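Notebook > Bench log > Sports equipment > Ball rebound

Previous entry Next entry Index Search

Sunday, January 19, 2020

Rebound and pressure loss, match footballs, size 5. Continues the rig work. Written up by Mohsin Farooqui.

Purpose: find out whether the drop in rebound height we logged on the Lanness balls comes from the bladder or from the valve. The club side at Fludau say the balls feel dead by the second half. The earlier sheets can't settle it, as pressure was only read at the start.

Balls in the test: 3 Lanness, all from the same carton, marked A, B and C near the valve in paint pen. A and B unused. C has had training use since May, hours not recorded.

Set-up: drop from the fixed release at 2 m on to the concrete slab, not the rubber tile. The tile gave scatter we couldn't explain and I have stopped using it. Height read off the board by video, middle of the ball at the top of the first bounce. Gauge is the Sadeghi one with the short needle. Checked it against the bench gauge before starting and it reads slightly high at the bottom of its range, fine where we use it.

All balls set to the same pressure and left overnight in the test room before the first drop. Needle wetted each time. Ball A needed a second go as the needle went in at an angle.

Ball A, first drop 1341 mm. Repeat drops close to this, no trend.
Ball B, much the same as A. One drop thrown out, ball clipped the guide on release.
Ball C, first drop 985 mm. Pressure read straight after and found well down on the set value. Re-inflated, dropped again, came back up to nearly where A was. So the casing is probably not the main trouble.

Then the long run: 129 drops on C with no top-up, pressure read at intervals. Loss was steady with time and did not seem to care how many drops were done in between. Left it standing for the lunch break and it lost at the same rate as it did while being dropped. That points to a leak and away from impact effects.

Valve check: C held under water in the big sink, valve up. Fine bubbles at the valve lip, slow, one stream. None at the seams. Put a drop of silicone oil in the valve, worked the needle in and out a few times, held it under again. Bubbles slower but still there. A and B showed none. 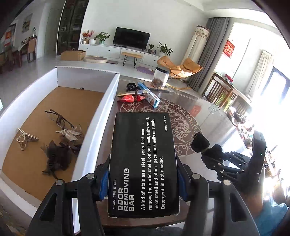
Swapping the valve on C is the obvious next step, but the Plistesa kit only has the wide-flange type and I don't want to open the bladder to fit something that doesn't match. Will ask Lanness whether they sell the valve separately. If they don't, the other route is to pull the valve from a scrap ball of the same model, if Fludau have one.

Things to fix on the rig before the next run:
- release jaw sticks on the left side, needs cleaning and a new spring
- guide rail to go back 20 mm so the ball can't touch it
- second lamp on the board, the scale is hard to read on video late in the day
- log room temperature on the sheet, it was missed again today

Open question: each gauge reading lets a little air out. Over the long run that adds up and I have not corrected for it. Plan is to take a full set of readings on A with no drops at all, same intervals, and subtract. Until that is done the loss rate for C should be treated as an upper limit.

Raw sheets are in the blue folder. Video is on the shared drive under ball rebound, not yet trimmed. C is back on the rack with a tag on it, please don't inflate it.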